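Vesela Kolev
September 21, 2019

1/ Every few months somebody tells me an old office tower is "basically a new computer" once you put some memory in it. I have one on its side with the panel off and I have doubts. Thread.

2/ The pitch, from a Genden reseller page a friend sent me: 10 minutes, no tools, feels like new. I'd like to meet the person who timed that. Was the machine already open? Was it already unplugged and dragged out from under a desk?

3/ I'll give the case its due. Blue means you're allowed to touch it. The card slots have blue latches, and you don't go hunting for a screwdriver to get a card out. Whoever laid this out had to fix one at some point.

4/ But look how much of the inside is power supply. And there's still a white PCI slot on the board. When did you last buy a card for one of those? People list that as "expandable." Sure. Expand it with what? 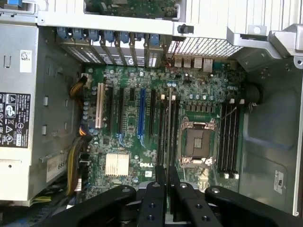 5/ Memory. Four black slots in a row next to the socket. The usual advice is "just fill them all up." Fill them with what? Mixed sticks from a drawer are how you get a machine that boots on some mornings.

6/ Check the label on the stick before it goes anywhere near the slot. Right generation, right type. The notch will stop you from putting in the wrong generation, if you let it. Rok Dimitriou once did not let it.

7/ Also – the socket is empty in this one. No processor, no upgrade, I don't care how much RAM you own. I keep seeing towers sold "ready for memory" in this state. Read the listing twice.
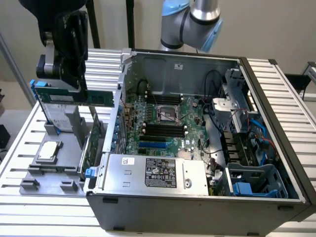

8/ Someone (hi Mwanahawa) asks if the brand matters. There's a little Dell logo on the board. With the big makers I worry less about the board and more about the parts around it. Front panel plugs, power connectors, odd brackets. Try finding a replacement and see how "standard" it all is.

9/ Hard drive. Seagate, in blue mounting rails. I like rails. I do not like the idea that a used hard drive goes back in because it came out. Boutros has a listing for pulled drives, "95 percent health." Percent of what, measured by whom?

10/ If you do one thing, keep the parts apart while the case is open. Drive upright, processor flat in its own holder, card standing up behind a divider. I used to pile everything on a towel and I have bent pins to show for it.

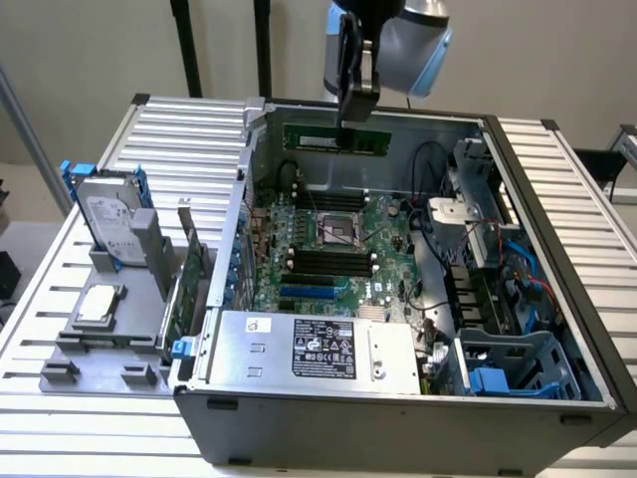

11/ Cables next. Before you unplug a blue one and a red one, write down where they went. "I'll remember" – you won't. Stojan didn't, and he'd had the thing apart for the length of a phone call.

12/ Is it worth it? For typing and email, maybe. For anything the Sivmont forum people promise (games, video, "a home server for the whole family") I'd want to see it run for a month first, with the electric bill next to it.

13/ Špela says I'm being unfair and hers has been fine for years. Good. One tower that works is one tower that works.

14/ Replies are open. If you've done the 10 minute version, tell me when you started the clock.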